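Buscar en la guía
Escribe una palabra…
Buscar

Guía de montaje del juego de piezas Irnari
Parte 2: preparar la mesa y clasificar

Si vienes de la parte anterior ya tienes la caja abierta y las bolsas fuera. Si has saltado directamente hasta aquí, no pasa nada, yo también lo hago siempre con las guías, pero ten a mano la hoja de referencias que viene doblada en el fondo, porque la vas a necesitar en el paso 4.

Antes de empezar

El juego trae 205 piezas pequeñas de colores y unas cuantas bases. Cuando monté el primero en casa lo volqué todo encima de la mesa de golpe y me pasé la tarde gateando por debajo de los muebles. No lo hagas. Con calma se clasifica en una tarde y luego el montaje va rodado.

PRECAUCIÓN: hay piezas lo bastante pequeñas como para que un niño se las trague. Si tienes críos o mascotas en casa, trabaja en una habitación con puerta y recoge todo cuando hagas una pausa, aunque sea para ir a por un café.

Paso 1. Elige la mesa

Yo uso una mesa blanca, vieja y bastante rayada, y me va de maravilla: los colores destacan muchísimo y no sufro por un arañazo más. Si la tuya es oscura, pon debajo una cartulina clara. Y nada de manteles con dibujo, que te vuelves loco buscando.

Nota: las manchas que ya no salen no molestan. Las pegajosas sí —una pieza pegada a un resto de mermelada deja de encajar bien—, así que pasa un trapo húmedo y espera a que se seque.

Paso 2. Coloca la luz

Pon la lámpara a un lado, un poco alta. Si la tienes justo detrás, tu propia sombra te cae encima de lo que estás buscando. Si ves reflejos en el tablero, gira la lámpara hasta que desaparezcan de la zona donde trabajas; que brille una esquina da lo mismo.

Paso 3. Abre las bolsas de una en una

Vacía la primera en el centro de la mesa y aparta lo que vayas reconociendo. Yo voy por colores y dejo la forma para después. Wendell Wojcik, con quien monté el modelo grande de Ametepe, lo hace al revés y también termina, así que tú verás.

Paso 4. Separa los colores

Aquí es donde conviene ir despacio. Los tonos rojos anaranjados los llevo al lado derecho, siempre al mismo sitio, y los lilas los cojo de uno en uno, por la parte de abajo, dejando a la vista la de arriba, que es redondeada. Deja bastante mesa libre entre un color y otro, más de la que te parezca necesaria, porque los montones crecen y acaban mezclándose.

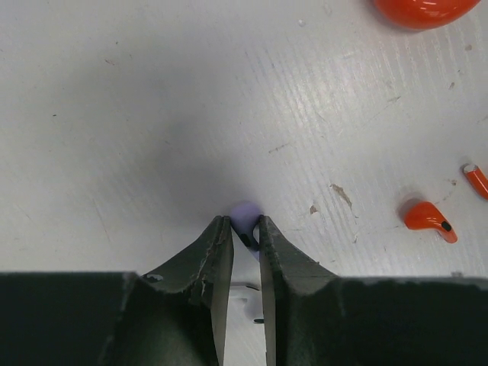 Paso 5. Reparte en recipientes

Ahora sí, cada color a su sitio. Sirven tarros, tapas, hueveras o las bandejas con 12 huecos de Plakdale, que son las que uso yo desde hace años (¡lavables y apilables!). Pon una etiqueta si vas a seguir otro día. Yo estaba convencido de que me acordaría y un jueves por la noche tuve que volver a empezar.

Paso 6. Revisa contra la hoja

Coge la hoja de referencias y ve tachando. Si te falta alguna pieza:

— Mira dentro de las bolsas vacías, sobre todo en las esquinas.
— Pasa la mano por el borde de la mesa y mira en el suelo.
— Comprueba que no haya dos piezas encajadas una en otra.

Si sigue sin aparecer, apunta su referencia y pídela. Los recambios de Emeo también encajan, aunque el lila es un poquito más claro y se nota si lo pones en la primera fila.

PRECAUCIÓN: no fuerces dos piezas para ver si son pareja. Se marcan enseguida y luego bailan.

Con las piezas repartidas y la hoja tachada, pasa a la parte 3, que empieza con la base.

14 comentarios · 37 veces compartido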